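Visita a la jornada de puertas abiertas de Skarnstead
Categorías: Crónicas de la comunidad, Encuentros, Casa Girnell
13 de abril de 2022

Los que editamos la wiki de la saga Jonero llevábamos años discutiendo si la Casa Girnell perdió el trono antes o después del Tratado de las Salinas. El estudio Skarnstead abrió sus puertas un miércoles por la mañana y allá fui, con libreta y una lista de 47 preguntas.

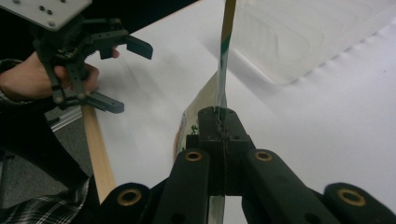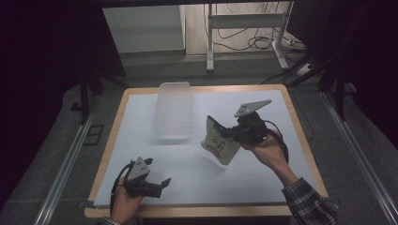
Nos recibió Rasmus Mets, guionista de los dos primeros volúmenes, que contestó a tres preguntas y esquivó el resto con mucha educación. Según él, la rama menor de los Girnell siempre fue «noble, pero no tanto». Pedí que lo precisara. Me ofreció café.

Lo mejor fue el archivo, un pasillo con estanterías donde guardan los árboles genealógicos originales. En el de 2009 la duquesa Grigaitė figura como hija de su propio sobrino – errata que nuestra página recoge como canon desde hace siglos, con nota al pie y todo. Ojārs Luik, el cartógrafo, la miró un buen rato y dijo que a él solo le pagaban por los ríos.

Del tercer volumen no soltaron prenda, salvo que sale en julio y que habrá otra boda. Conociendo a la familia, conviene ir preparando la plantilla de personajes fallecidos.

La tienda vendía el mapa desplegable y una taza con el escudo antiguo, el de las dos garzas. Compré la taza. El escudo está al revés respecto al del libro, y ya he abierto hilo en la página de discusión.

Notas
1. El apellido aparece como «Girnel» en la primera edición.
2. Falta fuente para lo del sobrino.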